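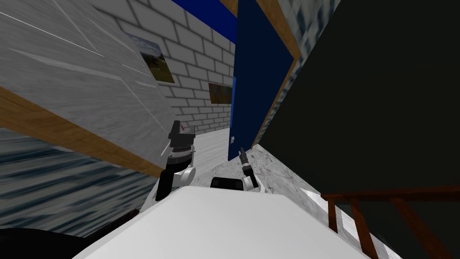
Could the release state plainly which robot it assumes, asked one reader of the preview, and could it say whether a door counts as open when the arm has merely pushed it off the latch? Both points are now settled in the text below. The same reader asked for the evaluation rules to be placed ahead of the file list, and this has been done.

Gamance Doorway Set
Data card and README

Summary

The Gamance Doorway Set is a simulated data product for teams that train or test two-armed mobile robots in homes. It contains 2,000 episodes in which a robot approaches an interior door, opens it where necessary, and moves into the next room. The set is prepared by Desmet at its Kestesstead office and is offered under license together with the Drolo playback tool. All images are computer rendered. No real home was recorded.

Status

Current release. The preview is withdrawn, and results obtained on it should not be compared with results on this version. Door friction was changed between the two, and the preview contained episodes in which the base passed through the threshold strip.

Robot

The robot has a wheeled base and 2 arms, each ending in a gripper. Its dimensions and joint limits are given in robot_limits.txt. The onboard view looks forward over the robot's own body, so the body and arms regularly cover part of the image. Users who intend to crop or mask the body should do so in their own pipeline. The images are supplied without masks.

Scenes

Rooms are assembled from a library of walls, floors, doors, railings, and household objects. Surface finishes are assigned at random within each room, and combinations may be unlike those of an ordinary house. Door color and floor finish vary independently of door weight. A model should not be able to infer how hard a door is to move from its appearance.

Pictures on walls, small ornaments, and similar items are fixed in place. They do not respond to contact. Doors, drawers, and loose objects on the floor do respond.

Task definitions

The set is divided into 5 task groups:

approach: reach a marked position in front of the door
open_pull: open a closed door toward the robot
open_push: open a closed door away from the robot
pass: move through a door that is already open
pass_carry: move through an open door while holding an object

A door is counted as open when its angle exceeds the value given for that door in the episode file. Release of the latch alone is not sufficient. A passage is counted as complete when the whole base has crossed the threshold line. Contact between an arm and the door frame is logged but does not end the episode. Contact between the base and a railing does.

File contents

Each episode folder holds the following:

view/ color images from the onboard view
state.csv joint positions, gripper state, and base position
door.csv door angle and handle angle
events.csv contacts, resets, and the end condition
episode.txt task group, room number, and door settings

Times in all files share one clock, which starts at zero in each episode. Angles are in degrees. Distances are in meters.

How the episodes were made

Operators drove the simulated robot by hand using Drolo with a pair of hand controllers. Episodes that ended early through an operator's error were kept and are marked "stopped" in events.csv. They are excluded from the default training list but may be restored with the flag include_stopped.

Each episode was checked by 2 reviewers. Where they disagreed on the end condition, the stricter reading was entered.

Intended use

The set is suitable for imitation learning, for testing navigation through narrow openings, and for early comparison of gripper designs. It is not a safety test. A policy that performs well on these episodes has not been shown to be safe near people, and Desmet does not certify it as such.

Known limits

Door closers are not modeled. Glass doors and sliding doors are absent. Marble and other polished floors use the same wheel friction as matte floors, so slipping is underrepresented. Strong light falling on pale floors can wash out small objects in the onboard view. In a few rooms the threshold line lies slightly inside the door frame; the affected room numbers are listed in errata.txt.

License and support

One license covers one organization and may be used at all of its sites. Trained models may be distributed. The episode files may not. Requests for corrections should give the episode number and the time within the episode, and should be sent through the support form supplied with Drolo. Corrections are collected and issued each October.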